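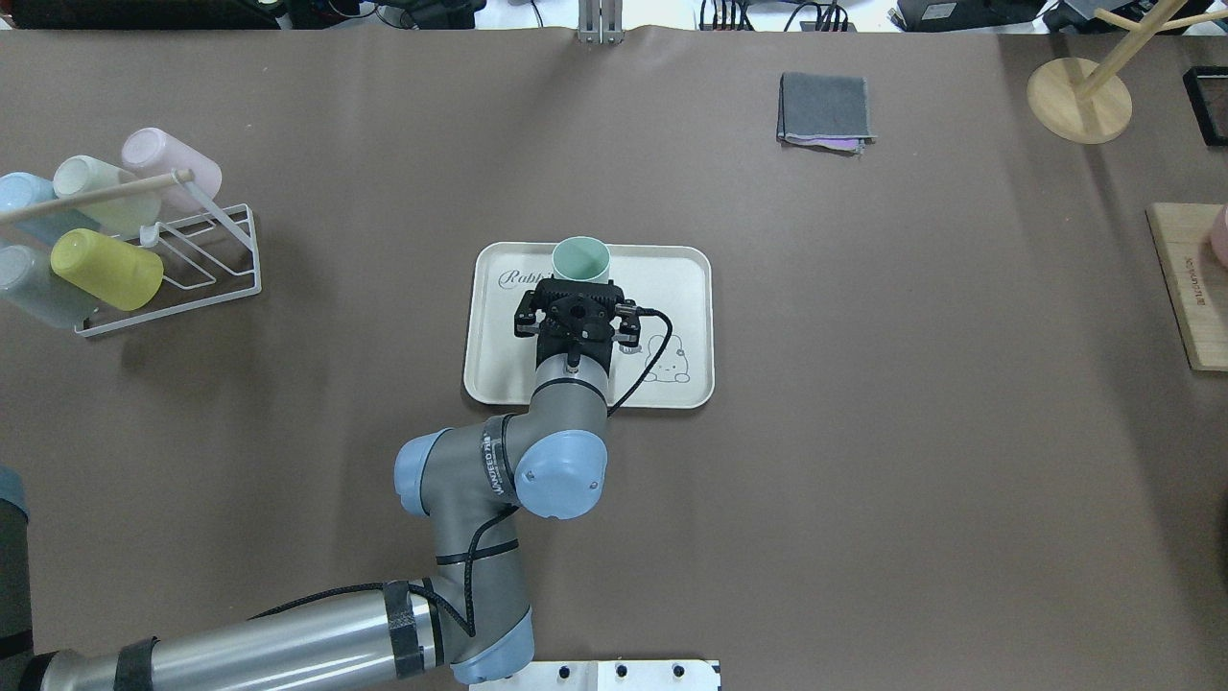
Does the new gripper do cups any better than the old one? On upright cups it is a little better, on cups hanging upside down I can't tell them apart yet, and the price difference is hard to defend on that.

March, started 9:40

Notes from the second round with the Drirnness two-finger. Dede Issahaku wants a recommendation before the next order goes in, so I am writing down what I saw and leaving the brochure out of it. The brochure says "adaptive." I have read it twice and still don't know what adapts.

Setup is the same arm and same tray as last round. Old gripper (the Bumance) came off, Drirnness went on, black fingers, stock pads. Cable still comes out the side of the gripper and loops before it goes back down the arm. I don't like that loop. At full wrist rotation it drags on whatever is under it, and the Bumance had the same problem, so no points to either. Somebody should make a proper clip. I have been saying this since the first arm came in.

Tasks, in the order I ran them:

Upright cup, lift from tray, put back.
Cup from tray to the wire rack, upside down.
Cup from rack back to tray.

The first one is too easy and I only keep it in so the numbers line up with the old sheet. Both grippers do it. The Drirnness closes more gently and the plastic doesn't flex as much at the rim, which I'd call a real improvement if we were ever going to handle thinner cups. Dede says we are. I'll believe it when I see the cups.

Going to the rack is where it gets interesting. The wrist has to roll the cup over and then slide it on at the rack's angle, and the approach has very little room when the neighboring spots are full. Wide fingers are bad news here. The Drirnness fingers are a bit slimmer at the tip but thicker at the base, so it gets in nicely and then bumps the next cup on the way out. I widened the exit path and the bumping mostly stopped, but then I did the same for the Bumance settings in the old file and I suspect it would have helped there too. So the old numbers are not fair to the old gripper. I need to rerun those before anybody quotes them at anybody.

Taking cups back off the rack: both poor. Slips on the taper. Stock pads are too hard. I tried more force and all it did was squeeze the cup out the front of the fingers like a bar of soap.

Controller, 11:15. Switched from Ansah to Enon for an hour because Dede asked. Enon's force reading looks smoother on the plot. I think it looks smoother because it's filtered, and I think it's filtered a lot. When a cup touched the rack early, Ansah showed it right away and Enon showed it late, by which time the arm had kept pushing. A pretty plot is no use to me if it hides the bump. Went back to Ansah for the rest of the morning. Will ask Enon support if the filter can be turned down - they were slow to answer last time.

Cycle counts, for the record. Drirnness is at 1,009 closes as of this morning, and 682 of those were on the rack tasks. No slop in the fingers that I can feel. That means very little. The Bumance felt perfect too until it had some 3,000 on it, and then the left finger started lagging the right one and every grasp came in crooked. I spent a good while blaming the camera calibration for that. Anyone who wants to call the new one "more durable" can wait until it gets to the same age.

Camera: left it alone on purpose. One change at a time. Last round we changed the gripper and moved the camera together and I still can't say which one fixed the tray approach.

Where I stand for now: keep the Drirnness on, don't order 2 more yet. The softer close is nice. The rest of what I was told it would do I haven't seen.

To do
- rerun Bumance on the rack tasks with the wider exit path, same speed
- softer pads, try the gray sheet stuff from the drawer before paying for theirs
- clip for the cable loop (again)
- ask Dede which thin cups, and get a few of them on the bench
- note the finger gap at power-on each morning, write it on the sheet by the controller

Added 2:30 - first try with the gray sheet on the right finger only. Holds better coming off the rack, but the cup now twists toward the soft side. Need it on both. Glue is drying.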